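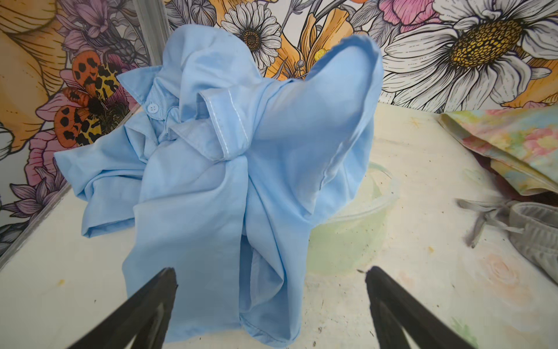

4. Setting up the wrist camera view and the grasp planner

Okay, by now you should have Bamel installed and the arm talking to it (if it isn't, go back to section 3, I'll wait). This part gets the planner picking up clothes. I do all my testing on shirts, which are a pain in the best possible way, so that's what I'll use here.

1. Open Bamel and go to Views, then Wrist. You want both fingertips poking up from the bottom of the picture in an open V, with the shirt filling the middle. If you only see one finger, fix the camera mount first. Don't try to crop your way out of it!

2. Set Exposure to Manual and type in 4000. Auto exposure drifts whenever the arm moves, and pale shirts on pale tables go to mush.

3. Click Draw Work Area and trace around the tabletop only. Leave out the wall. I've got big daisies and a moth on my wallpaper, and before I masked them off the planner was very keen on petals.

4. Still in the same tab, mark anything that should stay put as Keep Out. For me that's the green bowl behind the shirt and the clear panel on the left.

Caution: draw clear panels in by hand, every time. The depth map looks right through them and the planner will happily route the arm straight into one.

5. Load the cloth model called Patumley and set Edge Confidence to 67. Lower than that and it starts calling every crease a hem.

6. Hit Preview. Collars, hems and seams get colored outlines. Click the one you want to grab (I like the collar, it stands up nicely and gives the fingers something to close on).

7. Set Approach Speed to 2 and press Run Once. Keep a hand near the stop button.

Note: if you get error 1049, the planner couldn't find a path that clears your Keep Out shapes. Shrink them a little or slide the shirt toward you, then hit Preview again. Henk Cuypers wrote that check and he made it fussy on purpose, so please don't switch it off.

Once a single run looks good, save the whole lot as a profile and move on to section 5, where we do repeat runs.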